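The Late Bus to Brastbridge

1. Nevero

The bus station at Nevero had two ticket windows, and one of them had been closed all winter. She stood in line at the other with her mother's clock in a shopping bag. It was wrapped in a bath towel. Every few minutes it made a small sound inside the towel, as if something had come loose and rolled.

The man at the window asked if she wanted a return.

"One way," she said. "My brother will drive me back."

She had not asked her brother. They had not talked since August, when they split up the things in the house. He got the table and the good knives. She got the clock, and he had said that was fine in a way that meant it was not. Then the clock stopped, and for months she let it sit on a shelf at ten past four.

The 713 was late. A board over the door said it was on time. She bought a tea from the machine and drank it standing up, with the bag between her feet. A boy across from her was eating sunflower seeds out of his coat pocket. When the tea was gone she kept hold of the cup for a while, then threw it away and went out to the curb. 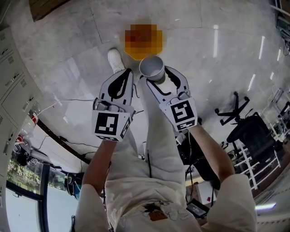 2. The Road

She took the seat behind the driver and put the bag on her lap. The road ran along the river as far as Scanlon, and after that it went up through the hills, where there was still snow in the ditches.

She thought about what she would say. She could say the clock was his too. She could say it needed fixing and he had always been better with his hands. Both things were true, but they sounded like something she had practiced, and he would hear that right away. He had been able to do that even when they were small.

At Scanlon everybody had to get off and change to the 727. There was no shelter, only a bench and a shop with its lights on. The woman in the shop let people wait inside. She had a pot of something on the counter and didn't charge for it.

"You're going all the way up?" the woman asked.

"To Brastbridge."

"What's in the bag?"

"A clock. It doesn't run."

The woman nodded as if people carried broken clocks through Scanlon every night. 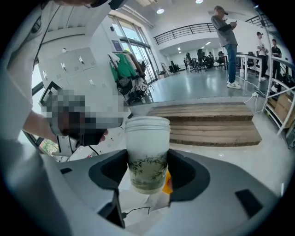 Take it to him and don't say anything, the woman told her. Put it on the table and let him ask. If you start talking first, you'll be talking all night, and in the morning the clock still won't run.

She said she would think about it. Outside, the 727 had pulled up with its door open, and the driver was cleaning the mirror with his sleeve.

It was nearly dark by then. She sat in the back this time. The heater under the seat was too strong, and she moved her feet to the aisle. She must have slept, because the next thing she knew the bus had stopped and the driver was calling out the name of the town.

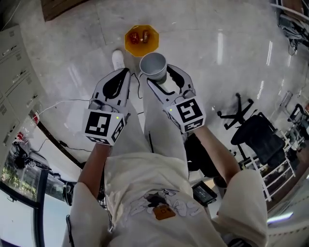

3. Brastbridge

Her brother lived over the old Firnance office, up five steps and then a long flight with no light. She knocked with her elbow. She heard him turn off the radio.

He looked at her and then at the bag. He had grown a beard and it had come in gray. He stood back to let her in.

The table was by the window. It looked bigger here than it had at home, and he had put newspaper over one end, where the old burn was. She set the bag down on it and took out the towel and unrolled it. Something small and made of brass fell out of the back of the clock and spun on the newspaper.

She kept her mouth shut. It was hard to do.

"How long has it been like this?" he said.

"Since before New Year's."

"You should have brought it sooner."

"I know."

He picked up the brass piece and held it close to the lamp. Then he went to the drawer under the stove and came back with a screwdriver and a saucer. He put the saucer where she could reach it.

"Hold that for me," he said. "I'm going to hand you the screws."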